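NOTA DE PRENSA

Stedari abre a todas las pequeñas empresas de Hamholm su programa de anticipo de facturas

La sociedad financiera regional, junto con la plataforma Wirkex, extiende un servicio que hasta ahora estaba reservado a las empresas de la fase piloto

Hamholm, jueves, 20 de septiembre de 2018. - Stedari, sociedad de financiación para la pequeña empresa, comunica que desde hoy cualquier negocio con domicilio fiscal en Hamholm puede solicitar el anticipo de sus facturas pendientes de cobro. El servicio se ofrece a través de la plataforma electrónica de Wirkex y no exige abrir una cuenta nueva ni cambiar de banco.

En la fase piloto participaron 149 empresas, que presentaron al programa un total de 1290 facturas. La mayor parte de los participantes eran talleres, transportistas, empresas de limpieza y proveedores de alimentación, es decir, negocios que pagan sus salarios y sus compras mucho antes de recibir el dinero de sus clientes.

Los plazos largos de pago son desde hace tiempo una dificultad conocida en la economía de la región. Una empresa pequeña puede tener trabajo suficiente y buenos clientes, y a pesar de ello encontrarse sin liquidez al final del mes. Los créditos bancarios tradicionales no siempre responden a esta necesidad, pues requieren con frecuencia garantías inmobiliarias o un historial que las empresas jóvenes todavía no poseen.
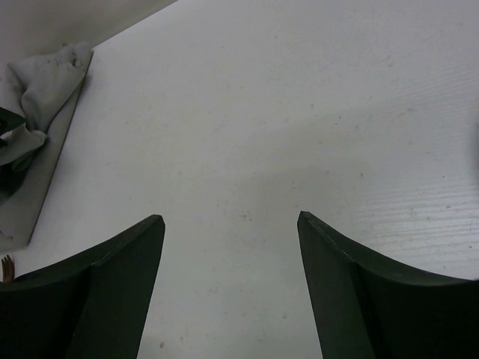 Pinza robótica y mesa blanca. Foto: Stedari.

Cómo funciona el anticipo

La empresa solicitante registra en Wirkex la factura emitida y el documento que acredita la entrega de la mercancía o la prestación del servicio. El deudor recibe un aviso y confirma que la factura es correcta. Una vez obtenida esta confirmación, Stedari transfiere el importe a la cuenta indicada por el solicitante, con el descuento de una comisión única del 2 %.

No se aplican gastos de apertura, de estudio ni de mantenimiento. La comisión es igual para todos los sectores y no depende del tamaño de la empresa. Cuando llega el vencimiento, el deudor paga directamente a Stedari y la operación queda cerrada.

Si el deudor no paga en la fecha acordada, se abre un periodo de reclamación durante el cual la empresa que cedió la factura no debe devolver ninguna cantidad. Las condiciones de este periodo figuran en el contrato marco, que los interesados pueden leer completo antes de registrarse. Stedari ha preparado también un resumen en lenguaje sencillo, porque varios participantes del piloto señalaron que el primer texto era demasiado jurídico.

El contrato marco tiene una duración de hasta dos años y puede cancelarse en cualquier momento por escrito, siempre que no existan facturas anticipadas sin liquidar. La empresa decide libremente qué facturas presenta y cuáles prefiere cobrar en su plazo ordinario.

Cambios después del piloto

La versión que se abre hoy contiene varias modificaciones respecto a la anterior. La más importante afecta a las facturas emitidas a administraciones públicas, que antes quedaban excluidas y que ahora se admiten en las mismas condiciones que las demás. Los ayuntamientos y los centros sanitarios son clientes habituales de muchas empresas pequeñas, y su exclusión era el motivo de queja más repetido.

Se permite asimismo agrupar en una sola solicitud varias facturas dirigidas al mismo deudor. Para los negocios que entregan mercancía cada semana esto reduce de manera considerable el trabajo administrativo. Wirkex ha adaptado además su plataforma para importar los documentos desde los programas de contabilidad más comunes, aunque la carga manual sigue disponible.

Otro cambio se refiere a los trabajadores autónomos. Durante el piloto solo podían participar sociedades; a partir de ahora pueden solicitar el anticipo también las personas físicas que ejercen una actividad económica y que se encuentran al corriente de sus obligaciones tributarias.
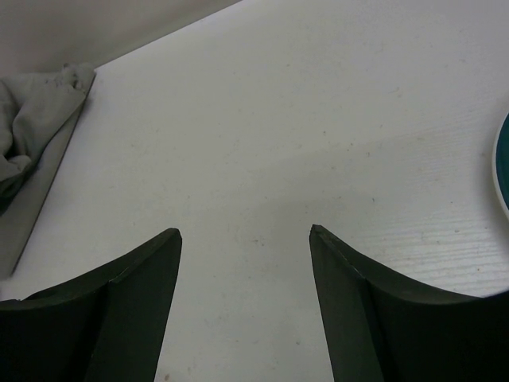

Origen de los fondos y supervisión

Los recursos del programa proceden del capital propio de Stedari y de una línea suscrita por inversores institucionales de la región. No se utilizan depósitos de particulares. Los inversores reciben un rendimiento ligado a las comisiones cobradas y asumen una parte de las pérdidas en caso de impago, conforme a un reparto establecido de antemano.

La firma de auditoría Hassanpour revisará las cuentas del programa y comprobará que los criterios de admisión se aplican de manera uniforme. Su informe se publicará en la página de Stedari, junto con los datos agregados de facturas admitidas, rechazadas e impagadas. No se publicará información que permita identificar a empresas concretas ni a sus clientes.

Stedari considera que la transparencia en este punto es necesaria para que el mercado de financiación a corto plazo gane la confianza de las empresas. En los últimos años algunas de ellas han tenido malas experiencias con intermediarios cuyas comisiones reales se conocían solo después de la firma - una práctica que la sociedad desea evitar mediante una tarifa única y visible.

Requisitos y solicitud

Pueden participar las empresas y los autónomos con domicilio fiscal en Hamholm que emitan facturas a otras empresas o a entidades públicas. No se admiten las facturas a consumidores finales, las facturas ya vencidas ni las emitidas entre sociedades de un mismo grupo.

Para el registro se necesitan los documentos siguientes:

- Documento de identidad del titular o del representante legal.
- Escritura de constitución, en el caso de las sociedades.
- Certificado de estar al corriente de las obligaciones tributarias.
- Justificante de titularidad de la cuenta bancaria.

Las empresas que participaron en el piloto no tienen que registrarse de nuevo. Sus contratos pasan automáticamente a las nuevas condiciones, salvo que comuniquen por escrito su deseo de no continuar.

Durante el mes de septiembre, la oficina de Stedari en Hamholm atenderá consultas sin cita previa por las mañanas. Por las tardes se ofrecerá ayuda individual para completar el registro, con reserva en la plataforma de Wirkex.

Sobre Stedari

Stedari es una sociedad de financiación con sede en Hamholm, especializada en productos de corto plazo para pequeñas empresas y trabajadores autónomos.

Sobre Wirkex

Wirkex desarrolla y gestiona una plataforma electrónica para el intercambio y la confirmación de facturas entre empresas.

Contacto para los medios

Departamento de Comunicación de Stedari, Hamholm. Las solicitudes de entrevista y de material adicional se reciben por medio del formulario de prensa de la página de la sociedad.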